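Home Automation & Hobby Robotics Board > General > Teaching by hand vs. teleop: is anybody getting laundry to work?

Started by drywall_dan
Page 1 of 1

drywall_dan
Posted June 29, 2025

I have been reading the sales pages for the Plultero arms for a month now and I can't square what they say with what I see in my own garage. The pitch is that you "just show it." You grab the arm, walk it through the job a few times, and it learns. I have a used pair of arms and the Lirno teach software, and I have shown it how to fold a pair of pants until my shoulders hurt. It can pick up a pair of pants that is lying flat and already lined up. That's it. If I toss the same pair on the bench it grabs a knee and drags.

Is anyone here past this? I don't mean towels. Everybody has a towel video. I mean real clothes in a real heap.

olga_abreu
Moderator

Moving this out of Buying Advice. Dan, please say which gripper and whether you are dragging the arms by hand or using a leader pair. Those are two different problems and people will answer the wrong one.

drywall_dan

By hand. I hold both wrists and move them. Stock two-finger grippers with the rubber pads. I tried the leader arms at a friend's place and it was slower and I kept crossing them.

mangubat_j

Dragging the arms is your trouble, or half of it. When you hold the wrists your own body is in the way of the cameras, so what gets recorded is your forearms and a bit of denim. Then you let go, your forearms vanish, and you expect it to make sense of a picture it has never had before. You need to either replay each demo with nobody standing there and record that, or go to remote control.

Replay doesn't work on cloth, by the way. It never lands the same way again.

tin_snips

So replay is out, remote is slow, and dragging ruins the video. What exactly is left to buy?

mangubat_j

Remote is slow for the first week. I got faster.

tin_snips

How fast is faster? Give me one pair of jeans, start to finish, out of a heap. I time myself at 6 seconds with my hands and I'm not hurrying.

mangubat_j

I'm at 51 seconds for jeans with the leader arms. That's picking them out, turning them over, legs together, folded over once. Yes, that's bad. It's also data.

drywall_dan

51 seconds by a person who knows what he's doing, and that's the human doing the thinking. The robot copying him is going to be worse. That's what bugs me about the whole pitch.

rodelp

Some of you are skipping a step. The crowd I follow has mostly quit moving the arms at all for the first pile of demos. You do the chore with your bare hands, camera up around your eyes, and you get the hand motion out of the video later. Then you only use remote control for a small set at the end to fix the things that don't carry over. A person will do a heap of pants with no complaint. A person on leader arms wants a break after ten minutes.

Sample from the jeans set, so we're all talking about the same thing: 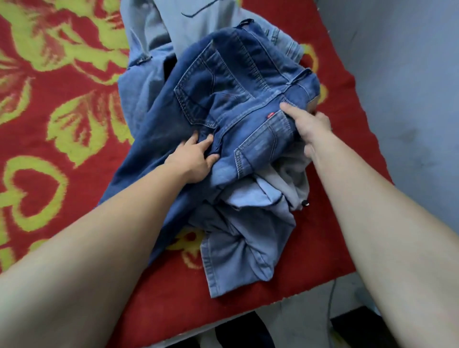
Attachments (1)

rodelp

Look at what the left hand is doing there. It's flat, fingers spread, pushing down on the seat. The right one has the bunched-up part by the waistband. That's two hands with two different jobs, and I never once thought about it until I went through clips like this one. When I drove the arms by remote I pinched with both, every time, because pinching is what a gripper offers you.

tin_snips

Great, and your gripper has no palm. So the thing you learned from the video is a thing the robot can't do.

rodelp

It can press with closed fingers. It's ugly. You have to decide how a flat hand maps over, and I'll admit that is where most of the lying happens in the write-ups. They show you the hand video, they show you the robot video, and the part in between gets one sentence.

drywall_dan

That's a fair example though. It's the mess I'm talking about. There are lighter jeans underneath and more pale legs wadded up at the bottom, all of it blue. I can sort that out by eye because I know what pants are. My setup has a plain gray mat and one pair at a time and it still gets lost.

Does the blanket hurt you? That's a loud flower pattern. I would have figured you want the plainest background you can get.

rodelp

For a first try, plain. After that you want loud. If every demo is on gray then what it learned is "blue thing on gray." Red and yellow-green at least keeps it honest about where the denim stops. Where it does not help one bit is jeans on jeans, and that's most of a heap.

boonsong_m

I want to push on this from the other side. I run a small wash-and-fold and I was offered a pilot by Tekex. Their package was 2,804 demos, "all household garments." I asked how many were jeans out of a heap. No answer. I asked how many different people did the folding. They said two. Two people! My own crew all fold differently and they work in the same room. If it copies two people on a good day then what I am buying is those two people's habits, done slower.

I passed on it.

mangubat_j

Two careful people might be better than many sloppy ones, to be fair. When I mixed my demos with my brother-in-law's, the thing got worse. He goes for the hem first, I go for the waistband. It would start toward one and swing to the other and end up holding air between them.

boonsong_m

Which is my point from the other end. So it can't deal with more than one way of doing the job, and customers' clothes come in every way there is.

olga_abreu
Moderator

I don't agree with either of you all the way. Mixed methods hurt when the set is small. That's a known headache and there are training methods that cope with it better than plain copying. What I'd ask of any seller is the same as Boonsong asked, plus one more: who reset the cloth between tries? If the person doing the demo also lays out the heap, they lay out heaps they like. I caught myself doing it. My "random" piles always had a waistband showing.

tin_snips

Look at rodelp's picture again. Waistband, both back pockets, red tab, all facing up. I'd call that a friendly pair of pants.

rodelp

It's one moment in the middle of handling them. You can't tell from it how they landed. But sure, take the general point. I would like more inside-out ones in the set than I've seen.

pacita_s

Long-time reader, I do the demos for pay at a place I won't name, so maybe this is of use. With the camera on your head they tell you to keep both hands in view, and after a while you fold funny to please the camera. You stop reaching across yourself. You stop using your chin, or your chest to hold a shirt, which everyone does at home. So when people say hand video is "natural," it's natural for somebody being watched. I still like it better than the remote rig. On the rig I can't feel the cloth slip. I find out it slipped by looking, and by then I have dropped it.

drywall_dan

Pacita, that is the most useful post in here. Do they toss the ones where you drop it?

pacita_s

At first they tossed them. Then they asked us to keep them as long as we picked it back up in the same clip. I heard the drops helped more than the clean ones, but I only heard it, I don't see that side.

mangubat_j

I can second that on a small scale. Almost all of my early demos were clean and it had no clue what to do after a miss. I started fumbling on purpose. Faked fumbles look fake, though. Use the real ones.

tin_snips

So to sum up what a person gets for his money: flat hands it doesn't have, fingers that can't feel, and homework of dropping pants on purpose. I'll keep my 6 seconds.

rodelp

You do that. I don't think anybody here said it was worth it for your own laundry.

boonsong_m

The Tekex man said it. He said it in my shop with a straight face.

drywall_dan

OK, plan for the garage. I quit dragging the arms. I'll do a batch with my bare hands and a head strap, pants only, and I'll get my wife to dump the heap so I can't cheat. Then a small set with borrowed leader arms. I don't have much hope for it but it costs me nothing except time. Rodel, which of the conversion scripts did you use for the hands? The Ryu one crashes on me as soon as one hand goes under the fabric.

rodelp

Same one, older version. It still loses the hand under fabric, it just doesn't crash. I cut those stretches out by eye. I'll send you my settings, but check the wrist angle yourself before you let it near an arm. Mine came out mirrored and it punched the bench.

olga_abreu
Moderator

Post the settings in the thread please, not by message. And Dan, post the failures too.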